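Is 60 demos by remote control enough for a two-arm bin task?
Posted in Curard Help, April

We drive both arms by hand from the next room and record each run. The Pimix guide says 60 is plenty. I have my doubts – after 60 of mine the policy still dithers at the rim. 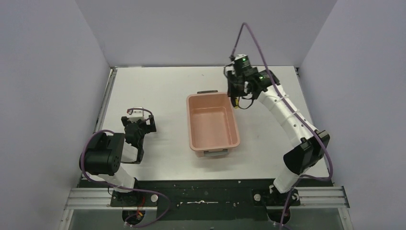
Right arm by the rear corner of the bin, left arm folded.

Do I keep recording or is something else wrong?

Fitriani Wijaya
I wouldn't trust that figure. We needed 2,000 at Ustgate, and it still failed if the bin was turned. Before you record more, watch 16 of your own runs back. If you pause at the rim, it learns the pause. Throw those out.

Arif Liem
More data always fixes it.

Petkov
Does it? I've got 2,628 runs and mine still hesitates. Check whether your arm positions and video line up in time. Mine didn't.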